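# Sotiment example gathering: FAQ

**Do we need 2000 examples of one job?**

I doubt it. The plan says 2000. My view is that 250 varied ones would teach the system more than a huge pile of near copies, and I've asked Charvát to test that before we record the rest.
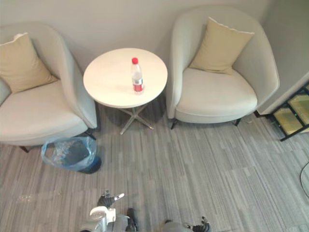
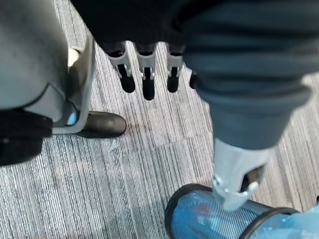

*Lounge corner, head view; floor and hand, wrist view.*

**Why keep the wrist view?**

The head view loses small things behind the hand. Whether the wrist view fixes that is still a claim. Send doubts to Ronaldo Lumanlan.

**Can I throw out failed tries?**

No. Mark them and leave them in. A set with no failures makes me suspicious.

**Does the same room count as new if the bottle moves?**

Barely. Log it as the same room.

**When will it work in other rooms?**

Latmont says June. I haven't seen a result that supports June.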